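Selthorpe laundry fee draws doubts
7 March 2020

Selthorpe's town pool will charge swimmers $7 a visit for a towel from November, and the town says the fee will pay for itself. The numbers it has shown so far do not prove much. 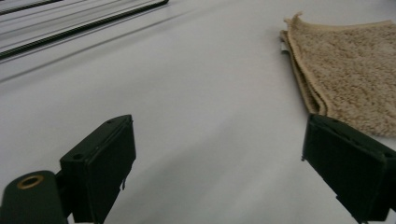

A pale tabletop with a folded piece of beige fabric at one corner.

The plan came from Prollitz, a consulting firm that asked 300 pool users for their views. Only 50 replied – hardly a crowd – yet the report speaks of "strong support." It does not say how many of them bring their own towels already.
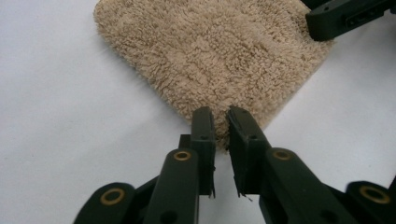

Laundry costs are the other weak spot. The town puts them at $932 a month but has not said how many loads that covers. Thick terry cloth with a shaggy, looped pile, like this beige towel, holds a lot of water and takes time to dry. The report treats all towels alike.

Sirnia, the company in line for the washing contract, did not answer questions. The town council votes on the fee next month.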